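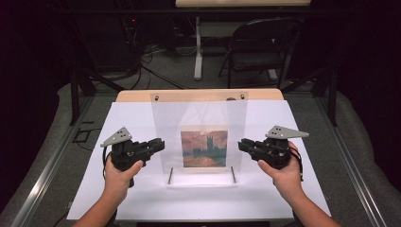 # Review: the Drelard hand-held gripper pair, after 30 work days

I am responsible for the equipment list in our small workshop, and each year I must say in advance what we will need and what it will cost. In May I put one pair of Drelard hand-held grippers on the list. The price was $2178 for the pair, with cables and a carrying case. I want to write down what I think of this purchase now, before the next budget is closed, so that other people who plan such things can use it.

## What we use them for

We prepare display work: small prints, acrylic panels, stands, covers. Some of this should be done by an arm in the future, and the person first does the job with the grippers, one in each hand. A small print on a clear panel is a good test piece for us. Acrylic is easy to scratch, it is thin, and it does not forgive a jaw that comes in at a bad angle. Before this purchase I had compared only catalog pages, and a catalog does not tell you how a black jaw behaves beside a transparent edge.

## In the hand

The body is comfortable. My thumb finds its place without searching, and the left and the right one mirror each other, so you do not need to learn two different tools. My colleague Leonor Leitão has smaller hands than me and she had more difficulty. After a morning of work she asked for a break, and I think this should be counted in the planning. For the next year I am writing two operators for each long session and not one.

The cable leaves from the back of each gripper. This is correct in principle, but the cable pulls a little when you turn the wrist outward. We tied ours loosely to the sleeve for a week and then stopped, as it was more trouble than help. I would pay extra for a softer cable. Drelard does not offer one.

On top of each gripper there is a grey triangular plate with small holes. You can screw your own things to it. We have not used it much until now, but I consider it a good point, because the Barkix model which I also considered has a closed cover and you must buy their adapter.

## The jaws

For flat and thin things the jaws are good. They close evenly and the opening is wide enough for all our panels. For round pins and small screws they are not so good – the contact surface is too straight and the part turns. We still do the screws at the top of the panel with a normal screwdriver, before the session starts.

I tried the soft jaw pads from Mota. They reduce the marks on acrylic, but they became loose after six days and I had to glue them again. If you work with anything transparent, put pads in your budget from the first day, and put them twice.

## The costs that I forgot

This is the part I would like to have read before I ordered. The grippers were the simple line in my table. The other lines came later, one after the other:

- a work surface in white, so that the edges of clear parts can be seen better
- a metal frame with posts that do not move when somebody leans on the table
- padding for the sides, which I first called a luxury (the forearms disagree)
- longer cables, and a way to keep them off the floor
- a second set of test pieces, when the first ones have scratches

The cables I have still not solved. They lie on the carpet in loops, and each time I pass I promise to buy a cable channel. It is on the list for next year, with a real price beside it.

Also plan the time. The setup took us two days, and I had written half a day. The instruction book is short and the drawings are small. Support answered by e-mail in clear language, but only on the next day each time, so one small question about the calibration did cost us an afternoon.

## Compared with renting

Domorach rents a similar pair by the month. For a project shorter than one season I would rent, even if the rented pair is heavier and the jaws have more play. For us the work is regular, so buying was right. I made the mistake to compare the rent only with the price of the grippers. You must compare it with the full list above, and then the difference becomes smaller than I believed. The frame and the table you need in both cases.

## Would I buy again?

Yes, one more pair of the same, with some complaints. I like that the two sides are equal and that the plate is open for own additions. I do not like the cable and I do not like that the pads must come from another company. For very small parts I would look for something else.

My request for the next year contains a second pair, pads for both, the cable channel and a few hours of training for Leonor and me. If the budget is reduced, I will give up the second pair first and keep the pads.

November 15, 2019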